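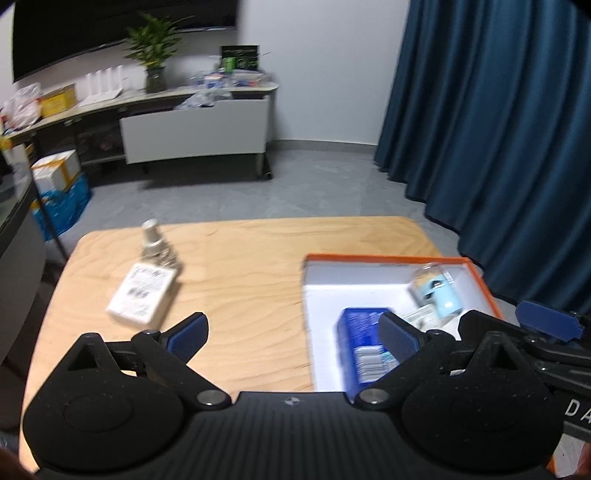
Shih-chieh Chiu has asked whether the fingertip pads on a hand-held gripper of this kind must be set parallel before every session, or only once at assembly. The question was raised in the Derkero workshop thread and has been moved to this page so that members who build at home may find it more easily.

The full inquiry reads as follows. My pair was assembled in December from the Ravthorpe plans, with textured blue pads on both fingers. One gripper closes evenly. On the other, the pads meet at the lower edge first, leaving a gap of 2 mm at the top. Cartons and flat packets are held well enough, but a bottle lying at an angle turns in the grip when it is lifted out of a box. I have tightened both pivot pins and the fault remains. I would prefer not to print new linkage arms unless it is necessary.

Ellery
16 Feb 2023

Please check the linkage arms before making any change to the pads. Remove both arms from the faulty gripper and lay them one on top of the other. If the holes do not line up, one arm has been printed short or has warped, and no adjustment at the pivot will correct it. Where the arms do match, loosen the pad frames, close the fingers on a flat strip of metal, and tighten the frames again while the strip is held in place.

The pivot pins should not be fully tightened. They are to be brought up until side play disappears and then backed off slightly – the fingers should still open under their own spring. A full check is advised after every 30 hours of use. It need not be repeated before each session.

Sturkley

I had the same trouble and replaced the pads. It was better afterwards, although I did not measure it.

Derkero workshop desk

Members are reminded that the pad frames in the Ravthorpe plans were revised. Page 53 of the current plans shows the later frame, which has slotted holes and allows the angle to be corrected without new arms. Frames printed from the earlier files may be filed to the same shape. The workshop printer is available for replacement parts upon request at the desk.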